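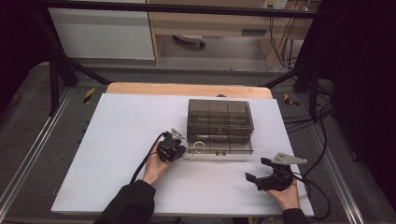 ## July 2, 2025, stringing bench

Second week of the Randex tension question. Writing this up before I talk myself into a conclusion.

The claim, as Pongsak Phuthong passed it on from the rep: Randex poly holds tension better than the Volo we string for the junior squad, and the squad should switch before the indoor season starts in September. The club would be buying 200 m reels, so it isn't a small decision, and I'd like something better than "it feels crisper."

### What we did

- 3 frames, same model, same grommets, all strung at 52 lb on the Mosoti machine
- A: Volo. B: Randex. C: Volo again, strung by Kheri Tanui instead of me
- stringbed reading right off the machine, then next morning, then after hitting

C was Kheri's idea and I'm glad of it. If two frames with the same string come out as far apart as A and B do, there's nothing to talk about.

### What we got

Off the machine all three were close. By next morning B had dropped least, A a bit more, C the most. So the gap between A and C (same string, different hands) was bigger than the gap between A and B. I've gone over the sheet twice and it still says that.

Kheri thinks he was slower on the crosses and let the clamp drift on the last few. Could be. I didn't watch him do it, so I'm not writing it down as the cause.

### The hitting part

Faith Swai hit 500 balls with each frame off the ball machine, spread over several evenings. Good of her, but I have doubts about how much this tells us:

1. She knew which frame was which. The Randex is bright yellow, there's no hiding it.
2. The balls were new for A and tired by the time she got to C.
3. The courts were warmer on the last evening. Poly doesn't like heat and we didn't log it.

She preferred B. She also said B and A were "pretty much the same racket" when I asked her again the next day, so make of that what you like.

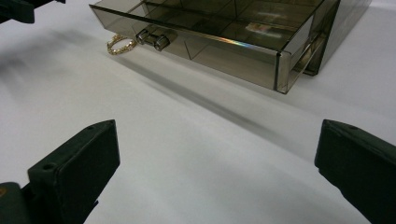

Back to the machine. I checked the tension head against the hanging scale before we started and it pulled slightly under at 52. Didn't adjust, because I wanted all three frames to carry the same error. Kerubo Mutiso says I should have fixed it and started clean, and she's probably right. If we repeat this, calibrate first and write the reading at the top of the sheet.

Also: the Likach app. Faith Langat has been tapping the strings and letting her phone guess the tension from the sound. She got 83 as a "stringbed score" on frame B and was very pleased with it. I tapped the same frame a minute later and got something else. I can't find anywhere what the score is out of or how string gauge comes into it. Leaving those numbers out of the results. She can keep them on her own page.

### Where that leaves it

I don't think we've shown that Randex holds better. I don't think we've shown that it doesn't. One frame per string was never going to be enough, and the stringer seems to matter at least as much as the string. The rep's chart doesn't say who strung the test frames, what tension they used, or how long they waited before the second reading. Pongsak is going to ask.

To do:

- [ ] calibrate tension head, log it
- [ ] restring all three, same person, me or Kheri but not both
- [ ] repeat with two frames of each string if we can borrow another
- [ ] thermometer on the bench and one courtside
- [ ] new can of balls for every frame
- [ ] black marker over the strings? Kerubo doubts it will hide the yellow and so do I, and the ink may change how they slide. Blindfold is out, obviously
- [ ] tell Pongsak not to order any reels yet

Mains on frame A were already notching near the center when I cut them out. B less so, though I only looked with the naked eye and the yellow makes the notches harder to see. Kept both sets of offcuts in labeled envelopes.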